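20/10/2026

Up way too early, coffee number two already gone. Comfort Dankwa wants the Cerkthorpe pitch rewritten again (third time!) and I still think we sell the consulting part too hard. They just want an app that books their vans.

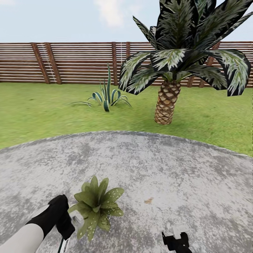
After lunch

Call with Alcides Restrepo at Mekex went long. He wants to move all 3,000 customer records into Plakard by June, and I said sure before checking my own calendar, like an idiot.

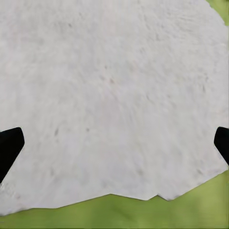

Anyway, he's paying for 18 seats, so I'm not going to complain much. Need to ask Comfort who can take the training calls, and please not me again.

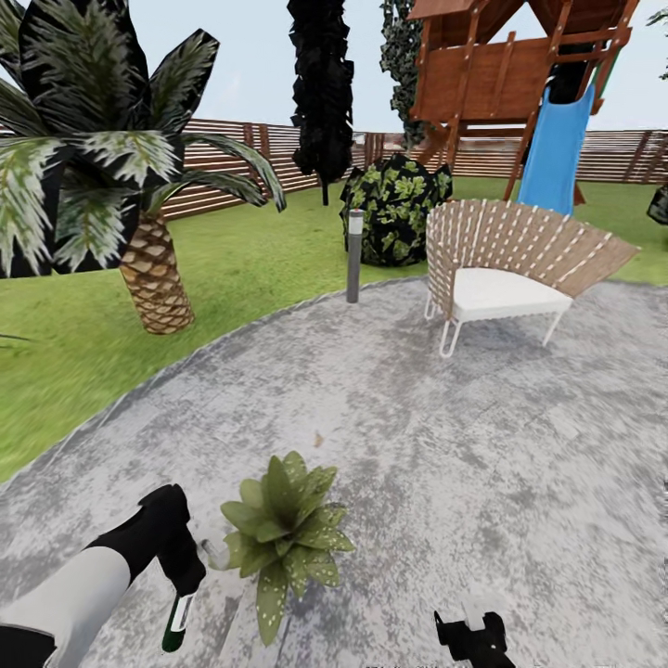 Filed under: Work, Small wins

Zapata finally paid their invoice! Nine weeks late, but I did a little dance in the kitchen. Noodles for dinner, then bed with the laptop closed.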